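Workshop Tips: Building and Using a Hand-Held Gripper

By Shabani Makokha

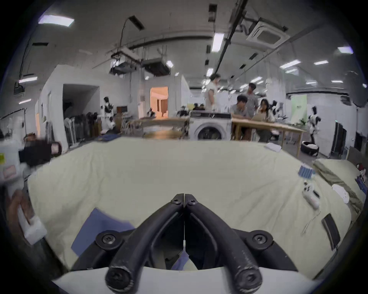
Two-finger gripper over the practice bed, blue cloth beneath the fingers.

These notes come from building the hand-held gripper we use at the shared shop in Clesville. I had two failed builds first, so most of this is what I changed for the third. You need a small screwdriver set, a file, a vise and a free weekend.

Fingers

Print both fingers in one batch. I printed mine on different nights and one came out slightly longer, enough that the tips crossed when closed. If you can't reprint, file the long one down a little at a time and check it against the other after every few strokes.

Keep the tips rounded. Square tips catch on sheets and towels and pull threads. Go over any rough spot with 300 grit paper until a cotton ball slides across without snagging.

Put a drop of removable thread locker on the finger screws. Mine backed out twice in the first week, and one ended up in the bedding. Don't use the permanent kind — you will want to swap fingers later.

Base

Dry-fit everything before you tighten anything. Start all the screws by hand, then go around in a cross pattern. If the fingers bind halfway, loosen the base a quarter turn and squeeze the grip a few times to let things settle.

Plastic threads strip easily. Stop when the screw head touches, then give it a slight nudge. If one does strip, a sliver of toothpick and wood glue will hold for months.

Wiring

Leave 10 inches of slack in the cable past your elbow. Tape it to your forearm if you work over a bed or a table, or it will drag small things along with it.

Label both ends of every cable. We use masking tape and a laundry pen.

Practicing with cloth

Start with one thick cloth, crumpled. Flat cloth is much harder because there is no fold to grab. Once you can pick up a crumpled one every time, smooth it out a bit more on each round.

Come in low and close slowly. If you press straight down on a mattress, the sheet bunches up and you get a pinch of sheet along with the cloth. Use your free hand for holding other items steady.

A bed is a good practice surface since dropped parts don't break. A fitted sheet in a pale color makes black screws easy to find.

Cleaning and storage

Lint packs in behind the fingers. A dry toothbrush gets most of it out. Skip oil, it just holds the lint. Hang the gripper with the fingers open, so nothing rests on the tips.

I rebuilt ours again in September with the same base and new screws, and it has stayed tight so far. The spare fingers are in drawer 7 if you're a member and want to try them.

Comments (3)

bema_shop: What infill did you use for the fingers? Mine snapped near the lower screw.

Shabani: Solid for the bottom third, then whatever the slicer wants. Print them lying flat too.

R. Olteanu: The toothpick fix works. I did it on a cabinet hinge years ago and it's still holding. Will try the cross pattern on mine tonight.

Contact the shop | Copyright Clesville Shared Workshop | Back to top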